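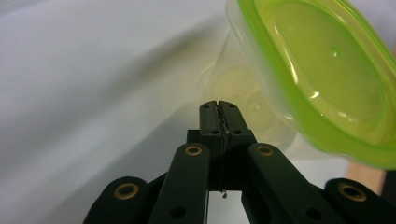 1/ 겨울 채소 절임 타래, 시작합니다

12월만 되면 부엌이 절임통으로 꽉 차는 사람입니다. 작년에 올린 무 피클 글에 질문이 많이 달려서 올해는 아예 처음부터 끝까지 타래로 써볼게요. 김장 얘기 아니고요, 작은 통 하나로 하는 소량 절임 얘기예요! 냉장고 문 쪽에 쏙 들어가는 양이요.

2/ 일단 저는 요리 전문가가 아닙니다. 그냥 신맛이랑 아삭한 소리를 너무 좋아해서 계속 담그다 보니 여기까지 왔어요. 밥 먹을 때 옆에 뭔가 새콤한 게 없으면 허전한 분들, 우리 친구예요.

3/ 제일 많이 받은 질문부터. "어떤 채소가 제일 쉬워요?" 무요. 무조건 무요. 겨울 무는 달아서 설탕을 줄여도 맛이 나요. 그다음은 콜라비, 그다음은 양배추 심지(버리지 마세요 제발). 오이는 여름에 하는 게 맛있어서 지금은 쉬어갑니다.

4/ 썰기. 손가락 두께 막대 모양이 제 기준이에요. 얇게 썰면 빨리 배는데 사흘쯤 지나면 씹는 맛이 확 떨어지더라고요. 깍둑썰기도 좋은데 통에 담으면 틈이 많이 생겨서 절임물이 더 들어가요. 막대로 썰어서 세로로 착착 세우면 보기도 예쁘고 꺼내 먹기도 편합니다.

5/ 절임물 비율은 물 2, 식초 1, 설탕 1이 흔하죠. 저한테는 너무 달아요! 저는 설탕을 반으로 줄이고 소금을 한 꼬집 더 넣습니다. 무가 달면 설탕을 더 빼도 돼요. 끓이기 전에 숟가락으로 찍어 먹어보고 '조금 센데?' 싶으면 딱 맞아요. 채소에서 물이 나오면서 순해지거든요.

6/ 통 얘기. 유리병이 정석인 건 아는데 저는 작은 뚜껑 통도 잘 써요. 하루이틀 안에 먹을 건 가벼운 게 최고예요. 대신 플라스틱 통에는 꼭 식힌 절임물을 부으세요. 뜨거운 건 유리에만! 그리고 뚜껑이 헐거운 통은 냉장고에 눕히지 마세요. 식초 냄새 일주일 갑니다... 경험담이에요.

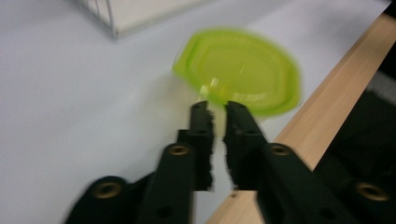

연두색 뚜껑, 흰 테이블 위에서

7/ 향신료는 욕심내지 않는 게 좋아요. 처음엔 통후추랑 월계수잎 한 장이면 충분합니다. 저는 신나서 정향을 한 숟갈 넣었다가 무에서 치과 맛이 나는 걸 경험했어요. 정향은 한 알, 많아도 두 알이에요. 겨자씨는 넉넉히 넣어도 괜찮고, 톡톡 터지는 게 재밌어요.

8/ 요즘 푹 빠진 조합: 무 + 유자 껍질 + 마른 고추 하나. 아 이거 진짜 맛있어요. 뚜껑 열 때 향이 확 올라오는데 그 순간 때문에 담그는 것 같아요. 유자 껍질은 흰 부분을 최대한 긁어내고 가늘게 썰어 넣으세요. 유자청 건더기를 써도 되는데 그럴 땐 설탕을 거의 빼야 합니다.

9/ 기다리는 시간. 막대로 썬 무는 냉장고에서 하룻밤이면 먹을 만하고 이틀째가 제일 맛있어요. 저는 보통 금요일 저녁에 담가서 주말 내내 먹습니다. 콜라비는 더 단단해서 하루 더 줘야 해요. 비트를 한 조각 넣으면 전체가 분홍색이 되는데 손님 올 때 이만한 게 없어요!

10/ 보관은 무조건 냉장이고, 저는 7일 안에 먹는 걸 원칙으로 해요. 소금이랑 설탕을 줄인 만큼 오래 못 갑니다. 깨끗한 젓가락으로 덜어 먹고, 국물이 탁해지거나 냄새가 이상하면 아까워도 버리세요. 소량으로 담그면 버릴 일이 거의 없다는 게 또 장점이고요.

11/ 남은 절임물 쓰는 법! 한 번 더 담그는 데 쓰지는 않아요(맛이 밍밍해요). 대신 올리브오일 섞어서 샐러드에 뿌리거나, 소면 삶아서 찬물에 헹군 다음 절임물이랑 간장 조금 넣고 비벼 보세요. 오이 없어도 되고 김가루만 있으면 됩니다. 저는 이 국수 먹으려고 무를 담글 때도 있어요.

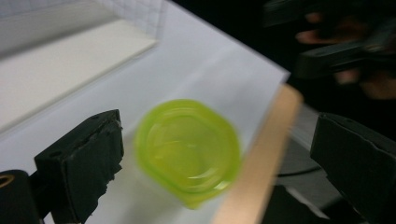
마지막 수정: 오후 9시 40분 (12번 내용 고침)

12/ 계량 얘기를 빼먹어서 추가해요. 위에 쓴 2, 1 이런 숫자는 다 컵 하나로 맞춘 비율이에요. 어떤 컵이든 상관없고 같은 컵으로만 재면 됩니다. 계량컵 사러 나가지 마세요, 집에 있는 거 아무거나요! 소금만은 컵 말고 숟가락으로요. 처음 올릴 때 소금도 컵이라고 잘못 써서 고쳤습니다. 벌써 담그신 분 계시면 죄송해요. 물에 헹궈서 볶음밥에 넣으면 맛있어요...

13/ 댓글로 "식초는 뭐 써요?" 물어보신 분. 평소엔 그냥 양조식초 씁니다. 사과식초는 향이 부드러워서 콜라비랑 잘 맞고, 현미식초는 색이 살짝 돌아서 흰 무에는 잘 안 써요. 2배 식초는 양을 반으로 줄이고 물을 그만큼 더 넣어야 해요. 이거 깜빡하면 눈물 납니다.

14/ "안 끓이고 그냥 부어도 돼요?"도 많이 물어보셨는데, 저는 설탕이 녹을 만큼만 데우고 식혀서 써요. 급할 땐 찬물에 설탕을 오래 저어서 녹이기도 해요. 맛 차이는 조금 있는데 배고플 땐 모르겠더라고요 ㅎㅎ 설탕이 바닥에 가라앉은 채로 부으면 아래쪽 무만 달아지니까 이것만 조심하세요.

15/ 실패담도 하나. 당근을 무랑 같은 두께로 썰어서 같이 넣었더니 무는 다 익었는데 당근은 생당근이었어요. 당근은 무의 절반 두께로 써세요. 양파는 반대로 큼직하게 썰어야 흐물흐물해지지 않고요. 섞어 담글 때는 단단한 걸 얇게, 무른 걸 두껍게. 이 정도만 기억해도 웬만하면 다 맛있게 돼요.

16/ 다음 타래는 양배추로 할 거예요. 식초 없이 소금만으로 시큼하게 만드는 쪽이요! 이건 저도 아직 헤매는 중이라 잘하시는 분들 조언 환영합니다. 특히 소금을 얼마나 넣으시는지, 누름돌 대신 뭘 쓰시는지 궁금해요. 무 담그신 분들은 조합 꼭 알려주세요, 다 따라 해볼게요.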